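Tatside Seed Library
Progress report to the Bhutto Fund
Prepared by Lise Sawatzky, project lead
May 5, 2022

Period covered

This report covers the second half of the grant, from December to the end of April. Spending is on track and we are not asking for any change to the budget lines.

Collection and storage

The library now holds 712 listed varieties, most of them vegetables, with a smaller group of herbs and cut flowers. The December inventory was done by Haris Sethi and Impi Kemppainen. It found a number of duplicate entries, mainly beans that had been donated under two names, and these have been merged. Incoming seed is sorted by family before it is cleaned and listed. Peas and beans were finished first. Squash is still behind, mostly for lack of drying space last fall.

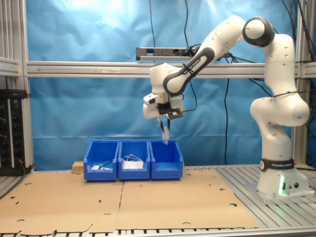

Blue open-fronted bins, side by side on the work table.

Lending

We lent 1,000 packets in the period, against a target set in the original application of 300 for the whole year. Tomatoes and lettuce made up the largest share. Demand from Stuststead was higher than we planned for, and we ran out of two kale varieties before the end of March. Jean Buchanan has arranged for three growers there to raise kale for seed this season on ground kept well apart from other brassicas.

Returns are harder to judge this early. Borrowers are asked to bring back seed after harvest, so most of what went out this spring will not be seen until fall. Lettuce is the exception in some gardens, where plants left over winter should set seed by July.

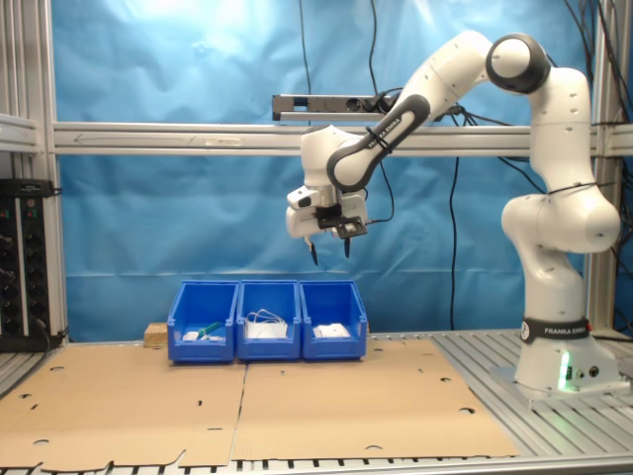
Germination tests were run on the older stock in February and March. Onion and parsnip did poorly, as expected for their age, and those lots have been withdrawn. Tomato seed from the same years tested well and stays on the list. Test results are now written into the catalog next to each variety, so borrowers can see them when they choose.

Training

Ksawery Adamczyk taught 2 seed-saving workshops in Plotow, one on selfing crops and one on squash and hand pollination. Both were full. The squash session will be repeated in August, when there are flowers to work with. 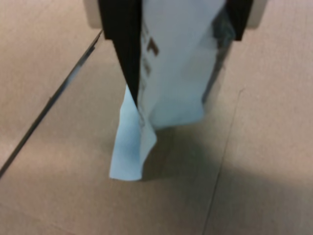 Packaging costs were a little under budget for the period. Borrowers have asked for more growing notes with their seed, and we would like to provide them. Light blue packets, thin and easily creased, don't leave much of a surface for writing, so we plan to put the notes on a separate card with sowing depth, spacing and isolation distance. Jean is getting prices from a local printer.

Next period

The main work through the summer is the kale grow-out, the squash backlog and a revised catalog. Impi will visit the Stuststead plots in June and again at seed set. Receipts and the full variety list are attached separately.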